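Learning to mend things, slowly

10/09/2021

I grew up in a house where broken things went into the cupboard under the stairs and stayed there. My father meant to fix them. When we cleared the house there were three irons in that cupboard, a radio with no back and a food mixer still in the box it had been put away in. None of them had been opened.

I was heading the same way until January of last year, when the kettle lid stopped closing and I put the kettle in a cupboard. I stood there with the door open and thought about the irons. Then I took it out again and went to look for a screwdriver.

I didn't mend the kettle. The catch was a moulded piece and it had snapped clean off, and glue does not last in steam. But I had it apart on the kitchen table for an evening and I enjoyed that more than I'd enjoyed anything for a while, so I carried on.

The next thing was a bedside lamp with a loose switch, which took ten minutes. After that came the drawer that had never run properly, then a pair of garden shears. My neighbour Yusri Sitompul saw me with the shears on the back step and handed me his own over the fence. His were in a worse state than mine. I did them with a whetstone and some oil and he has been cutting his hedge with them ever since, at hours I would not choose.

I have made plenty of mistakes. I stripped the thread on a coffee grinder by forcing a screw that had gone in crooked. I put a clock back together with the hands facing the wrong way and had to start again. I lost a spring from a pair of secateurs on a lawn, in daylight, while looking straight at it.

Most of what I've learnt has been about screws. I had always thought of them as one thing in different sizes. Now I have a proper set of drivers, and I know that the wrong cross head will turn in the slot two or three times and then ruin it. Push harder than you turn. If it won't move, put a drop of oil on it and go and do something else. Don't use the good driver to open paint.

The ones I find hardest are black screws in black metal. My eyes are not what they were and the kitchen light comes from behind me, so I end up feeling for the heads with a fingertip. I bought a cheap lamp on a bendy neck, which helps a good deal if it comes in low from the side. The rims catch a bit of light and you can see where you are.
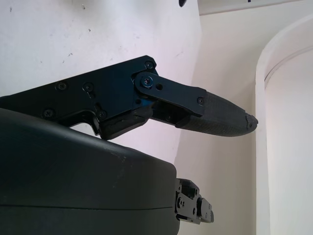
Black screws, black plate. The rims catch a little light.

I also lay the screws out now in the order they came out. I used to tip them all into a saucer, which is fine until you find that two of them are longer than the rest. A long screw in a short hole can go through whatever is underneath. I did this to the back of a picture frame and you can still see the bump if you know where to look. These days I draw the outline of the thing on a bit of cardboard and push each screw through at the right spot. Mafalda Bettencourt taught me that. She repaired sewing machines for most of her working life and she has a drawer full of old cardboard with holes in it, each one labelled in pencil.

Mafalda has also talked me out of a few jobs. She won't touch microwaves and she told me not to either. She thinks a zip is worth mending and an umbrella usually isn't. I've ignored her on umbrellas. I have mended two, and one of them is still going.

People ask whether it saves money. A bit, perhaps. I've not kept proper accounts, and if I did I would have to put the drivers in, and the lamp, and the vice I bought and have used twice. My sister-in-law Beatriz Baptista says I could have bought a very nice kettle for what I spent on not mending the old one. She is right about that.

What has changed more is how I buy things. I turn them over in the shop. If there are screws underneath I feel better about it, and if it has all been glued or clipped together I tend to put it back. I bought a fan in the summer mainly on account of its base, which comes off with four ordinary screws and lets you get at the dust. It was not the prettiest fan. The man at the till watched me looking at the bottom of it for some time and asked if everything was all right.

I would like to get better at anything with a motor. So far I have only cleaned them and hoped. Prasetyo Pelupessy from my old office has offered to go through a vacuum cleaner with me, start to finish, if I bring the vacuum cleaner. His own is new and he won't let me near it. Ours has been making a noise like a spoon in a jar since about Easter, so it seems a good one to learn on. I'd guess there is something stuck behind the brush, but I thought that about the last one and it was the bearing.

As for the cupboard under my own stairs, there are still things in it. A toaster with one working side. A torch. A wind-up duck that belonged to my daughter and walks in circles, which she says it always did. I have told myself I'll take one out each month and either mend it or get rid of it by the end. The toaster is on the table now with the crumb tray off. I've not found the fault yet, though I have found a great many raisins.

If anyone knows a good place for small springs sold singly, please leave a comment. I can only find them in mixed boxes, and the size I want for the secateurs is never in there.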